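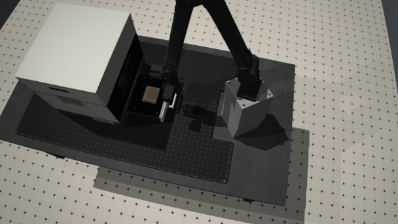 Our sim, looking down at the open tray

Gripper keeps catching the tray on the way in

Posted by flenix_club, Wed 25 July

Hi all! Our summer robotics club is building a simulated lab bench and I'm having a blast with it. The arm has to reach a small square plate in the open tray of a boxy instrument. We call the project Jelier. Out of 40 runs, most go fine, but the rest bump the white panel at the outer end of the tray. We plan one straight move from the home pose. Should I slow it down, or change the path?
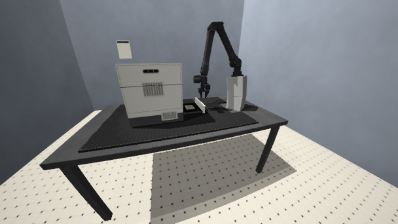
2 replies

Ariel Policarpio
Change the path! Slowing down only gives you a slower bump. Add a waypoint straight above the plate, high enough that the fingertips clear that panel, then drop vertically. Come out the same way - up first, then over. My class at Edwards had the same trouble in June and this fixed nearly all of it (we were so happy we ran it for an hour just to watch). Also check that the panel is in your planner's collision model. Ours was drawn on screen but the planner had no idea it existed, so it went right through the spot every time. Three of us missed that for a week.

genbridge_kid
what he said about the waypoint. also maybe try a smaller time step? helped me with something kind of similar, don't remember the number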